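# Bidine adopts handling rules for robots in shared homes

Sunday, January 12, 2025

The Bidine housing cooperative has approved a written set of rules for robots that handle household items in its shared apartments. The rules take effect at the start of next month and will be reviewed in June.

They apply to any machine with a hand or gripper that works in a kitchen, hallway or living area used by more than one household. Floor-cleaning robots without arms are not covered and stay under the cooperative's older appliance policy.

The text was drafted over the fall by a working group of four people, led by resident and retired machine fitter Neusa Peixoto. It runs to five pages. An earlier version, modeled on factory safety rules, was dropped after residents complained that most of it dealt with fences and marked floor zones.

"You can't put a fence around a sink," Peixoto said. "We started again with the things people pick up every day and asked what a machine should and shouldn't do with them."

The rules sort household items into two groups. Open items include towels, empty baskets, racks, plastic containers and similar goods. A robot may lift and move these with residents in the home, as long as one adult has been told that the work is under way. Restricted items include knives, glassware, anything holding hot liquid and anything plugged into an outlet. A robot may handle these only with a trained person in the same room and within reach of the stop control.

Wire and slatted goods get a section of their own. The working group found that fingers lowered between bars or slats can catch when the hand is pulled back. Under the rules, a machine must enter an open basket or rack from above at reduced speed, stop before closing its grip, and open its fingers fully before it withdraws. If a finger catches, the operator must stop the arm and free it by hand. Pulling harder is not allowed.
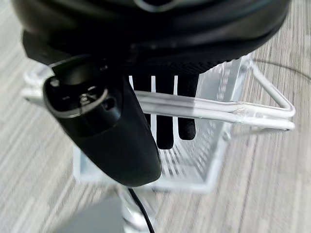 Weight is also limited. No robot may carry a loaded rack or basket over a person, a pet or a stair. Loads must be moved at waist height or lower where the layout of the room permits.

The section on floors drew the most comments during the review period. It says work at floor level should be done on a cleared patch, with cords and breakable items moved out of the arm's path before the task starts. Where a cord has to stay in place, it must be routed to one side, and the operator must check it again each time the robot changes position.

Khải Chu, who manages maintenance for the cooperative, had asked for a stricter version that would have banned cords from the work area entirely. The working group turned that down after Chu's own staff reported that several of the older apartments have a single usable outlet in the kitchen.

"I would have liked the full ban," Chu said. "What we got is workable. The check at every change of position is the part I will be looking for when I walk through."

Each robot must have a paper log kept in the home. Operators are to write down the start and end of every session, the items handled, and any stop, drop or catch. Damage to a resident's property must be reported to the cooperative office by the end of the same day, even if the resident says it doesn't matter.

The rules will cover all 645 apartments in the cooperative, including the newer buildings on Steinbach Street. Companies that supply or operate machines there must sign a copy before they can bring one in.

Tirov, a company that runs household robots in the Steinbach Street buildings, said it would sign. Its field supervisor, Ismail Zerouali, said most of the requirements match what his crews already do, though the paper log will be new to them.

"We keep everything in software," Zerouali said. "The residents told us they want something they can open and read at the kitchen table. Fine, we'll write it down twice."

A second supplier, Drulano, asked for more time. In a letter to the board, the company said its current hands cannot be set to a reduced entry speed without an update, and it asked to keep working under the old policy until the update is ready. The board refused but said Drulano could go on handling items that do not have slats or openings.

Not every resident was in favor. Kuldeep Pandey, who lives on the second floor of one of the older buildings, told the board he doubted that the adult in charge of a home would always know which list an item was on. He pointed out that a dish rack is an open item when empty, and that the same rack with a drinking glass in it is not.

The board answered by adding a line stating that a container takes the group of the most restricted thing inside it. It also agreed to print both lists on a single card for each kitchen.

Training for operators begins this month at the cooperative's workshop. Sessions last two hours and are led by Jailson Frota, who also wrote the test that operators must pass before they work with restricted items. Residents may attend without signing up. Printed copies of the rules can be picked up at the cooperative office during its normal hours.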